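Ticket 594: Cellar conditioner stops humidifying overnight, no alarm raised
January
Logged by Konrad Tokarz

Site: Albers, wine merchants, Nindislow. Lower storage room.
Equipment: Nurken split cellar conditioner with steam humidifier, Tivedent wall controller, remote sensor on the north wall.
Reported by: Léonie Gilbert, shop manager
Status: Closed

Reported fault

Relative humidity in the lower room drops to 40 percent between closing and opening. Cooling is normal. The controller shows no fault and the alarm relay has not changed state. If the unit is switched off at the wall and back on, humidity recovers during the morning and holds all day. The next night it drops again. Customer has been power cycling the unit daily since before the holidays and asks whether this is harmful. Reply sent: not in itself, but please stop for now so that we can see what the unit does unassisted.

Remote checks, Konrad Tokarz

Setpoint 65, differential 5, night setback off. Parameter list compared against the commissioning sheet and no differences found. Firmware is current. Event log contains power-on entries only, which matches the power cycling.

Downloaded the humidity trend. The fall is not gradual. The reading is flat until shortly after 19:00, then goes down in a smooth curve and settles. The humidifier demand flag stays on the whole time. The controller is asking for steam and not getting it.

Asked Léonie to check that the water valve behind the unit was open and that the drain was clear. Both confirmed by phone. Asked her to read the cylinder status light at closing and again at opening. At closing it was green. At opening it was still green. A worn cylinder would be expected to show amber, so cylinder wear moved down the list. Site visit requested.

First site visit, Pascal Kettler

Arrived 14:10. Unit producing steam. Cylinder current within range, fill valve opening and closing, drain pump running on schedule. Removed the cylinder and inspected it. Moderate scale, electrodes good. Refitted. Inlet strainer cleaned, small amount of grit.

Checked the remote sensor with a handheld meter next to it. Agreement within 2 percent. Sensor ruled out as the cause of the reading, so the room really is getting dry.

Door seal on the lower room is poor along the bottom edge. This will make the humidifier work harder but does not explain a step change at 19:00. Advised customer to replace it anyway.

Tested the high-limit humidistat in the duct by breathing on it. It opened, and steam stopped. It closed again when dry. Note that on this model an open high limit stops the steam without raising an alarm, because it is treated as a normal operating condition. The demand flag is not cleared either. That matches the trend, but the duct humidistat should not be opening when the room is dry.

Left the unit running with a logger clipped across the high-limit circuit. Left site 16:30.

Logger results

High-limit circuit closed until 19:04, then open until the wall switch was operated by me remotely through the building timer at 07:50. So the limit circuit is what stops the steam. Pascal's test showed the humidistat itself resets properly. Something else is opening the same circuit, and that something needs a power cycle to let go.

Passed to Seema Pant for the wiring drawings.

Drawing review, Seema Pant

The commissioning drawing shows one device in the high-limit loop, the duct humidistat. The installed terminal count in Pascal's photos shows two pairs landed on the strip. The second pair is a gray two-core going up and to the left. It is not on our drawing and was not fitted by us. Need to know where it goes.

Customer asked. Léonie was not aware of any other work but found an invoice for a change to the shop ventilation, done last fall by an electrical contractor. The invoice has one line on it and the line says "interlock".

Second site visit, Pascal Kettler

Traced the gray cable. It runs through the ceiling void to the ventilation panel on the ground floor and lands on an airflow-proving relay. The intention appears to be that the humidifier should not run when the shop supply fan is off. Sensible for a humidifier that feeds the shop air. This one does not. It serves the lower room only and has its own fan.

The shop fan goes off on a time clock at 19:00. The relay drops out after a short run-on and opens the high-limit loop. In the morning the fan restarts, but the relay is a latching type with its reset coil fed from the conditioner supply. It stays latched out until that supply is interrupted. This accounts for the power cycling.

Proved it by stopping the shop fan by hand. Steam stopped. Restarted the fan and waited 40 minutes – no steam. Cycled the conditioner supply and steam returned.

Obtained written agreement from the customer and disconnected the interlock pair at the conditioner. Both ends made safe and labeled. Humidistat left as the only device in the loop, as drawn. Stopped the shop fan again with the pair removed and the steam carried on.

Also noted: the contractor's cable shares a gland with the sensor lead. No interference seen on the trend. Not corrected.

Drawing revised and reissued by Seema. A copy is inside the controller door.

Customer questions, answered by Konrad Tokarz

Will the dry nights have hurt the stock? We can only speak for the equipment. Periklis Antoniadis, who buys for the shop, has taken this up himself. The bottles are stored on their sides apart from the ones brought up for display, and he intends to check corks on the oldest bins first.

Can an alarm be added for this? Yes. Parameter group 4 has a low-humidity alarm, delivered disabled. Now enabled at 50 percent with a delay of one hour, and tested by warming the sensor – relay changed state and the message reached Léonie's phone.

Is the repair under warranty? No. Wiring by others. First visit is not charged.
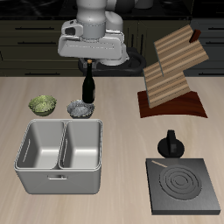

Nindislow, January

Follow-up after the second visit. Trend reviewed for every night since the interlock pair was removed. Humidity stays inside the differential with the shop fan off. No alarms. Customer has replaced the door seal and the humidifier duty has come down. Cylinder to be changed at the spring service. Léonie has asked the electrical contractor to remove the cable from the ventilation panel end; if they need the terminal numbers they are on the revised drawing. Closing.

Contact: Service Desk, quote ticket number | Copyright Service Desk, all rights reserved | Back to top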